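5. House rules for running a pick task

I wrote this section after our June bench trials for the Burnia cell guide, and I've tidied it up a fair bit as of 19th July. It covers the habits I want you in before you press run, in the Joo simulator first and on the real bench later. Same rules for both, please — you'll only have to unlearn the sloppy ones.

Before you start

1. Load the Burum scene and reset it. Don't carry on from the last person's session, even if it looks fine.
2. Type your seed into the run sheet. I use 1166 for all my check runs, so pick something else or our logs get muddled.
3. Set the speed cap to 10 per cent. You can bring it up once you've had five clean runs in a row.
4. Park the arm with the gripper pointing straight down and nothing in it.
5. Check that your cubes are well apart. If two are close enough to touch, reset and go again.
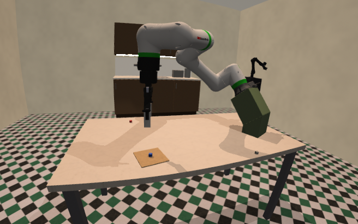 Figure 14. Gripper down and empty, blue cube on the square board, red and grey cubes well clear.

Note: I like to orbit the view before every run. From one angle a fingertip can look miles away from a cube when it's right on top of it, and shadows on the tabletop will fool you too.

During the run

6. Keep your cursor near the stop button. Yes, in the simulator as well!
7. If the gripper clips the board, stop, write it down and call it a fail. No nudging things back into place.
8. Lift straight up before you travel sideways.

Caution: Never copy a simulator speed setting over to the real bench. Load the Alivero bench profile and start again at step 3 — I've skipped this myself and wore a dented tray for it.

When you're done, save the log before you close the window. Closing first wipes it.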